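Purkville Makers and Menders Forum
Workshop Setup and Storage
Thread: Clearing down a shared bench – how do you all do it?

bellini_bench
Evening, everyone. We have one big light wood table at our shop that everybody shares, and by Wednesday it has usually turned into a nest of wire, gloves and tape. I've been put in charge of coming up with a system (I spoke up at a meeting, my own fault entirely) and I would love to hear what works for other people before I go and spend 900 dollars on drawers we may not need. My worst offender is thin wire. It gets set down next to the tape for a moment and by the end of the evening it's in curls all over the wood, and someone has dropped a glove beside it, and then nobody wants to be the one to sort it out.
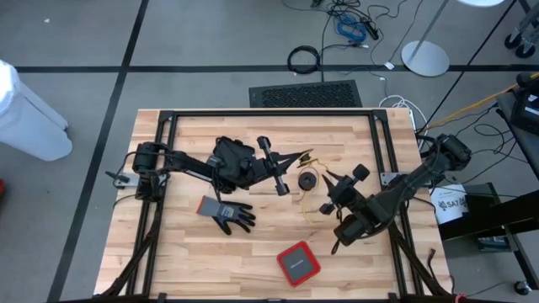
Yellow wire, black tape and a work glove on the shared table.

I'm leaning toward one big bin for everything, emptied and sorted once a week. Tell me if that's a terrible idea. I can take it!
– Elisa Galli

oldgraller
Hi Elisa, welcome to the club of people who speak up at meetings. I'm afraid I do think the one big bin is a terrible idea, and I say it kindly, having lived with one for 11 years. Wire goes in as a coil and comes out as a bird's nest with a screwdriver in it. What finally worked for me was hook-and-loop ties, the cheap kind that come on a roll. I keep a strip on every coil, even the short ones, and it stays on the wire while I'm using it so I can't lose it. Tape goes on a dowel at the back of the bench. Gloves get clipped together in pairs and hung up, and I haven't gone hunting for a left hand since January.
Colin Lockwood

firach_fran
I'm going to disagree with Colin a little, with love. Hooks and dowels are wonderful in your own garage where you're the only one who has to remember them. With a shared table, people are tired, it's nine at night, and they will do exactly one thing before they go home. A bin is one thing! We ran ours that way at Firach and the table was clear every single night, which I can't say for the year we had the pegboard with the painted outlines (I painted those outlines myself, it took me a whole weekend, and I'm still a bit sore about it).

oldgraller
Clear table, yes, but who sorted the bin?

firach_fran
Well. Me, mostly. Fair point.

bellini_bench
You two are making me laugh, and you're both making sense, which doesn't help me decide. I should have said that we do have a bin already, a big bright red plastic one with a black band around the rim, and it sits right up on the tabletop, where it eats a good share of the working space.
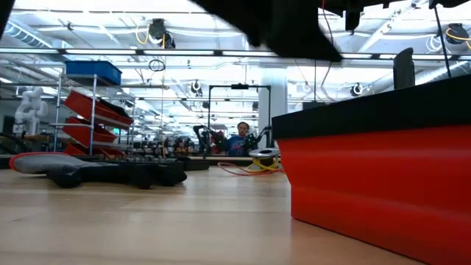
So part of my question is really whether the bin should be up there at all. I like that people can reach it without bending, and we have a few members with bad backs who would thank me for leaving it alone. But then the cables get pushed along to make room, and the yellow one and the red one end up in the same pile, and off we go again.

firach_fran
Get it off the table. Put it on a low cart at the end, at elbow height, and your bad backs are looked after and you get your wood back.

oldgraller
For once we agree. And if you must have a bin, put 2 smaller tubs inside it – one for cable, one for everything else. Please coil the cable first, over-under if you can teach it, and plain loops if you can't. I once untangled an extension cord for a neighbor that took me through an entire ball game, extra innings included.

tapeandtwine
Jumping in on the tape. Don't leave it lying flat if there's sawdust anywhere near, the edges pick it up and then it never sticks right. I fold the end over into a little tab too. I've been through something like 2000 yards of the stuff and the tab has saved my fingernails.

bellini_bench
A cart, two tubs, ties on the coils and tabs on the tape. I can do all that for a lot less than the drawers! I'll try it for a month and come back and tell you how it went. Colin, do you remember what width those ties were?

oldgraller
Half inch. The wider ones are too stiff for thin wire.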